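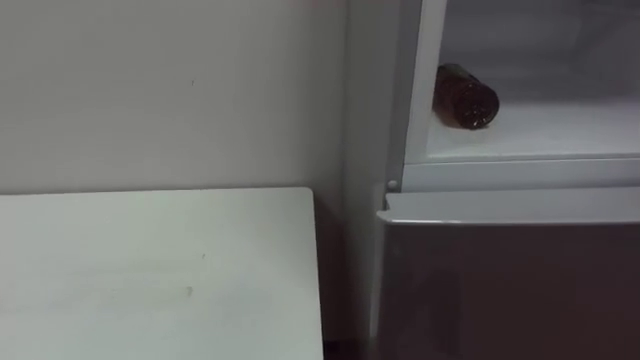 Last changed: Sunday, 4 pm

Pikon – shared kitchen food log, readme

What's in the download

One table, plain text, 227 rows. Each row is one food item that got thrown out or nearly thrown out, from shared kitchens in Dundusley. Kept up over 12 weeks. Second file is the list of short codes. Third file is old notes, ignore unless you like old notes.

Columns

item – what it was, in the words of whoever wrote it down
bought – week number, not a date
binned – week number, blank if it got eaten in the end
where – fridge, freezer, cupboard, worktop
why – short code, see second file
note – free text, often empty

Bread is a mess. Some people wrote "bread", some wrote "half loaf", some wrote the shop price next to it for reasons of their own. I've left it all as written. If you want clean categories you'll have to make them, and please send them back if you do.

Where it came from

Paper sheets on the fridge door, typed up at the end of each month. Four kitchens. Brandes house has the most rows, mostly salad. Mita Court stopped in October and started again a few weeks later, so there's a gap – don't read it as a month with no waste.

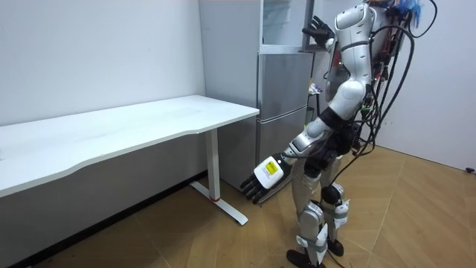 Photo: Pikon

Known problems

Weeks are counted from the first sheet, so week 1 is not the same week in every kitchen. Sorry. Will fix in the next version.
27 rows have no "why" code. Left blank on purpose, don't fill them with the commonest one.
Milk is by the bottle, not by how much was left in it.
Leftovers are undercounted, people forget them or dont want to write them down.
"frezer" and "freezer" both turn up in the where column. Same thing.

What it's OK for

Teaching, practice tables, a rough look at what goes off first in a shared house. Salad bags, mainly. Not OK for working out how much a whole town wastes – far too small, and everyone who filled in a sheet had already agreed to think about it.

Using it

Free to copy and change, say where you got it. No names in the table and please don't try to guess who bought the 3rd cucumber.

To do

Sort out week numbers
Weights, if we can get hold of kitchen scales
Merge the two codes for "went mouldy" (m and mo, tehy mean the same)
Type up the last Brandes sheets, around a dozen rows still on paper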